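**Gemard two-arm kit — four weeks in**

11 March 2019

Quick one this issue, I'm writing between calls. Several of you asked if the Gemard bench kit is worth the money, so — notes so far.

What you get: two arms, two grippers, the controller box, a year of updates. List price is 3000 for the set, plus 340 if you want the on-site setup visit. We paid for the visit. Glad we did. Nivaldo Miranda came out from Claltwood (they're the reseller for our area) and had it all bolted down and talking before lunch. Without him, two days easy. The manual is thin and the calibration chapter is in the wrong order, start at the back.

Good stuff first. Arms are quiet. Teaching a move is quick, you push the arm where you want it and save the point. Daiane Moura had never touched one before and got a simple pick and place saved on her first afternoon. Grippers are fine with soft, lumpy things, which was our big worry after the old Falcão unit squashed everthing we gave it.

Our test job is sorting small items onto colored plates, with a handoff from one arm to the other on the way. The handoff is the hard bit. Both grippers have to be in the right spot at the same moment, and the timing setting is burried three menus down.

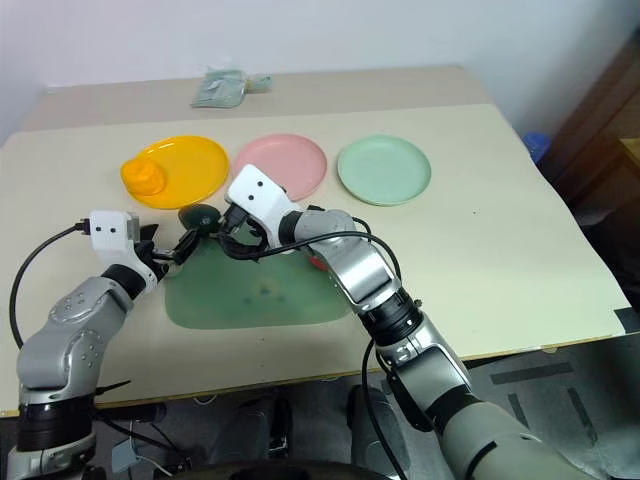 Can you buy just one arm and add the second later?

Gemard sells a single, but the controller that comes with it only drives one. Adding the second means swapping the box too, and Claltwood gives no credit for the old one. Buy the pair if there's any chance you'll need it.

Not so good: cables. Too long in some poses, too short in others, and the clips that ship with it are junk. Raíssa Rocha replaced ours with velcro from the supply drawer. Also support only answers by email — 2 days for our first ticket, 4 for the second.

Stoker has a rival kit due in July. Jeferson Brito is on the list for a loaner and will write it up once he's had time with it. Questions on the Gemard to Kiều Đỗ please, not me, I'm out untill the end of the month.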